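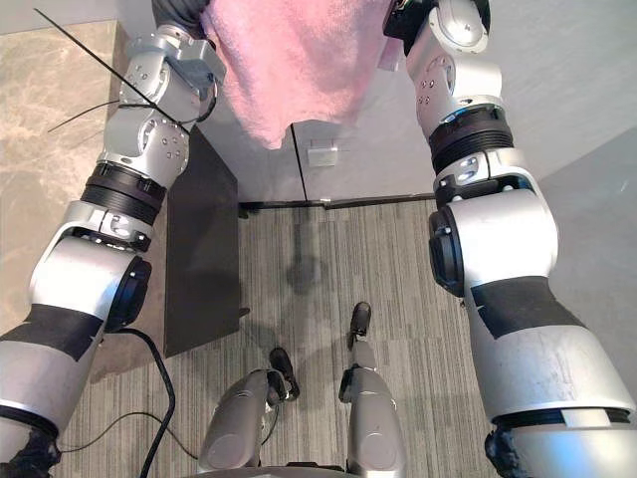
Why did the station read out the duck race and leave out our concert, a reader asked under the June post on posters, when we sent ours in first and it had a nicer font?

Fair question, and it has a fair answer, but the answer is a page long. I spent a few years on the receiving end of the what's-on inbox at a small local station, and I can tell you that fonts came into it very little. What follows is how to write a notice that gets read on air, using a made-over version of one that did.

# Getting your event read out on local radio

## What you need before you start

- The name of the event, agreed by everybody involved
- Day, date, start time and the time the doors open, if they differ
- The full name of the venue and the road it's on
- Price, or the word "free"
- One phone number that a human being will answer

If you're still arguing over any of these, stop and finish the argument. A correction sent the next morning will be read by a different person on a different shift, who will then put out both versions.

## Step 1: Find out where notices go

Most stations have a separate address for what's on. It's usually at the bottom of the contact page, under the advertising rates. Don't send your notice to the breakfast presenter, who gets hundreds of emails and reads the ones that mention the breakfast presenter.

While you're there, look for the deadline. Where I was, it was noon on the Wednesday for the weekend, and a surprising number of people treated this as the start of negotiations.

## Step 2: Write the first line as if it's the only one

It may well be. Put in what, where and when, in that order.

Here's how the first draft of ours began:

> Following the tremendous success of last year's event, the organisers of Zorkadness are once again delighted to announce that preparations are well under way for what promises to be an evening to remember.

You'll have noticed that it could be a concert, a wrestling night or a sale of garden furniture. Now the second draft:

> Zorkadness, an evening of brass band music, is at Dimitriou Hall on Mill Road this Saturday at half past seven.

Dull, I know. It takes a few seconds to say and you could act on it from behind the wheel of a car.

## Step 3: Keep the rest short

Aim for three sentences after the first. Ours were:

> Doors open at seven. Tickets are £3 from the Rota café or on the night. There's parking behind the hall, and the side entrance has a ramp.

That's the lot. The history of the band, the names of the sponsors and the bit about how the hall roof was paid for can go lower down under a heading such as "Background", where a presenter with a gap to fill might be glad of them. (It happens. Guests get stuck in traffic and records end before you expect.)
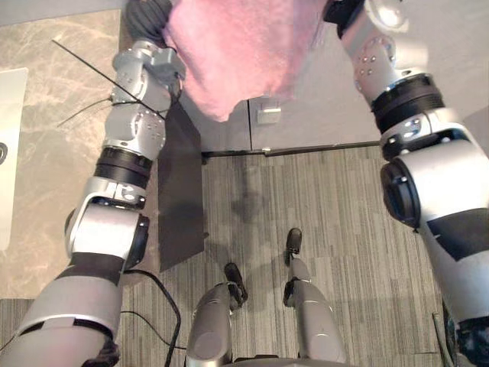
Can't I just attach the poster, one commenter wanted to know, as everything's on there already and it took me all weekend?

You can attach it. Please also type the words into the email. A poster is made to be looked at from across a shop, and somebody preparing a bulletin has to copy every detail off it by hand, usually while the news is on. The date will be in yellow on a slightly different yellow. The phone number will be up the side. Given a pile of emails with words in them and one without, guess which waits until after lunch.

The same goes for PDFs, links to a social media page you have to log in to see, and anything that arrives as a scan of a printout of an email.

## Step 4: Write for the mouth

Read your notice out loud, at normal speed, to a wall if need be. You're listening for a few things.

**Numbers.** "19:30" gets read in a panic. "Half past seven" doesn't. If there's a phone number, put spaces in it where you'd breathe.

**Odd names.** Spell them how they sound, in brackets, the first time they come up. The band in our case was the Trinitov Players, and I had it put in as "TRIN-it-off". Before that it had gone out on air as something closer to a cough medicine.

**Too many S's.** "Saturday's special seaside singing session" looks jolly on paper. Say it into a microphone and you'll see why the presenter said "a thing on Saturday".

**Initials.** Everyone in your group knows what the letters stand for. That's more or less the definition of your group.

## Step 5: Get the subject line right

Use the event and the date, and leave it there. "Brass band concert, Dimitriou Hall, Saturday" will be found again by someone searching in a hurry. "Press release", "URGENT" and "Hi" will not, and I once had all of those in the inbox from the same person about the same jumble sale.

## Step 6: Send it once, then send it again

Send it ten days ahead, and again three days before with the same subject line and nothing changed. This isn't nagging - shifts change, and a fresh copy near the top of the pile is a help.

Ringing up to ask whether the email arrived is nagging.

## If they want an interview

Say yes, then choose whoever talks most easily, even if that person ranks below the one with the chain round their neck. Get them to write the day, time and place on a card in large letters and hold it. People who have lived with a date for months will go blank on it the moment a red light comes on.

Turn off the radio in the room if you're doing it by phone. You'll hear yourself a second late otherwise, and you'll start answering.

## Afterwards

A two-line thank you goes a long way, mostly on account of its rarity. Mention if anyone came because they heard it on the radio. Stations need that sort of thing when they're applying for money, and the next time your notice turns up, the name on it will be familiar for a good reason.

Next month: writing to the local paper, and how to crop a photograph of people holding a large cheque.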